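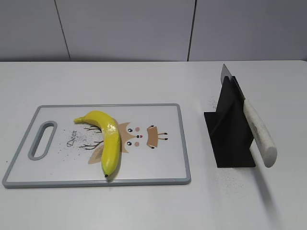

The Creek Comes Back

The path down to Parell Marsh starts behind a tire shop, and if you aren't looking for it you'll drive right past. Go through the gap in the chain-link, cross a plank bridge, duck under a willow, and the traffic noise drops away. On the gray morning I visited, the first thing I heard was a marsh wren scolding from the cattails, very small and very angry. I could have stood there for an hour.

Jerome Ocampo gave me about four minutes. He had waders for me to put on (two sizes too big, and patched at the knee) and a whole creek he wanted me to see before the tide turned.

Ocampo is the field lead for the restoration of Gurkham Creek, which runs out of the hills, under two highways, and through what used to be a gravel yard before it reaches the marsh. For decades its last stretch was carried in a straight concrete channel. Water came down fast and brown after every storm, shot out the end, and dug a hole in the mud so deep that people used to lose shopping carts in it. Very little lived there. A few carp, he says, and a lot of bullfrogs.

Now the concrete is gone from the lower section and the creek wanders. It bends left around a gravel bar, slides under a pile of anchored logs, and splits into two channels that meet again beside a stand of young alders. Ocampo walks it the way some people walk through a house they built, patting things.

"See that riffle?" he said, pointing at a shallow run where the water broke white over stones. "We didn't put that there. We put the rock about thirty yards up. The creek moved it the first winter and did a better job than we did."

He is delighted by this. He is delighted by nearly everything down here, and it's catching. Within half an hour I was crouched with my nose six inches off the water, yelling about a caddisfly larva that had made itself a case out of sand grains and one tiny chip of blue glass.

Digging out a floodplain

The hardest part of the work was the dirt. When the gravel yard was in business, fill was pushed up on both banks until the land stood well above its natural height. A creek that can't reach its floodplain can't drop its silt there, or soak the roots of the trees, or slow down. So before anything was planted the crew had to dig, and haul, and dig some more. They pulled out old fence, tires, most of a pickup truck, and a brick footing that turned up on no map anyone could find.

After that came the planting, which is still going on. Last winter 1,661 native trees and shrubs went in along the two banks: willow, red osier dogwood, twinberry, Oregon ash, and a good deal of Douglas spirea in the low spots. Most of the stock was grown at the Hukeo nursery, a cluster of hoop houses up the valley that raises plants from seed and cuttings gathered in the same watershed. A willow from Gurkham Creek, the thinking goes, already knows what a Gurkham Creek winter is like.

Some of it failed. A late dry spell took out a whole row of ash on the east side, and voles went after the dogwood until the crew wrapped the stems. Beavers found the willows in their second season and cut down a patch that had only just reached shoulder height. I asked Ocampo if that was discouraging.

"Are you kidding? We got beavers!"

The willows are already sprouting from the stumps, thicker than before. Upstream there's a low, messy dam, and behind it a pond where wood ducks have started to show up in the evenings.

The man with the notebooks

Before the project had a budget or a name, it had Teodoro Lagman. He moved to the street above the marsh as a young man, worked nights at a bakery, and got into the habit of walking down to the water when his shift ended. He wrote down the birds he saw. He kept doing it, and he now has 37 years of notebooks, the early ones in pencil, dusted here and there with what he swears is bread flour.

Those notebooks turned out to be gold. They show when the last green herons nested, which winters the snipe came, and what month the swallows arrived each spring. When the planners wanted to know what the marsh had been like before the worst of the filling, they went to Lagman's kitchen table and turned pages.

I met him on the Gunawardena overlook, a small wooden deck at the north end named for the family that gave up the last piece of private land along the creek. He had a thermos and a folding stool and was watching a flock of dunlin wheel over the mudflat, dark, then white, then dark again. He figured over 1,000 birds. I would have believed any number he gave me.

"They used to go past," he said. "They'd circle once and go past. Now they come down."

We watched them come down.

What comes next

There is one more stretch to free up, a short piece of channel between the second highway and the tire shop. It's the trickiest of all, with a sewer line on one side and a parking lot on the other, and the engineers have been through several drawings. The current plan swaps the old pipe under the access road for an open-bottomed culvert wide enough for coho to pass at low flow. Young coho have been found in the lower creek already, tucked in under the logs. Getting adults up into the hills to spawn is the big hope, and everybody I talked to lowered their voice a little when they mentioned it.

Planting starts again in November, as soon as the ground is good and soaked, and runs until the buds break. No experience is needed. Wear boots you don't love, bring a snack, and park on the street side of the tire shop so the trucks can get out. The paths can be slick, and the plank bridge goes under on the highest tides, so check a tide table first.

Ocampo will hand you a shovel and show you how to set a willow stake, which takes 6 seconds if the mud is right. Push it in deep, buds pointing up, and step on the soil beside it. Then he'll want to show you the caddisflies.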